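Speaker notes: what our robotics club learnt from a push-button container
Tristden Robotics Club, evening talk, 20 minutes plus questions
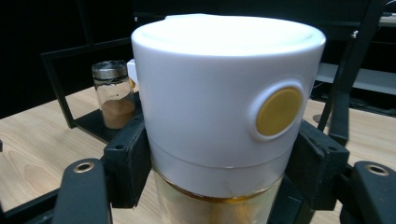 Slide 1: Getting hold of the container, round the sides, button left clear.

Leave this one up while people find seats. Say hello, say who I am, thank Stella Tanui for the loan of the kitchen table (she wants it back by December).

Right, so. We're a student club, we meet after lessons, and this year's project is called Jendness. The idea is a tool that picks up ordinary kitchen things. I wanted to do chess pieces. I was outvoted, and I'm over it, mostly.

Point at the yellow button. Everyone on the team wanted to grab the thing any old how, and then Remzi Oral said, fine, but how does anyone press that once you've got hold of it? Silence! So the rule became: fingers on the white part, button free. That one rule ate three whole sessions.

Mention the clear bottom half. You can see the stuff inside, that lovely golden brown, and it's great for us as you can spot straight away if you're tilting it. Do the tilting impression if the room seems friendly.

Slide 2: the practice log
Our target was 3000 recorded grips by the end of term. We got to 2000. Be cheerful about this. The first 1000 were mostly us learning to keep our elbows in, and I still think they were worth doing (Remzi disagrees, he'll be in the second row, wave at him).

Slide 3: round things are horrible
Flat fingers on a curved side only touch along a thin strip. Pass the mug round now so people can try it with two rulers. Give them a minute, it gets noisy. Ask who squeezed harder when it slipped. Everybody does. We did too, and then we tried going in lower and squaring up first, and it went much better.

Slide 4: the Haden round
The Haden is the inter-club contest, in case anyone's new. You get one table and a handful of objects, and the judges pick the order. We scored 82, our best yet, and I shouted so loudly I had to apologise to the team from Thân. Don't tell the long version of this unless we're ahead of time.

Slide 5: next term
Jars with screw lids. Opening them, I mean, so one tool to hold and another to twist. Stella's drawing up the second one. We need two more people who don't mind writing things down, so ask for names at the end, sheet's by the door.

Questions. If someone asks about cost, pass it to Stella. Get the mug back!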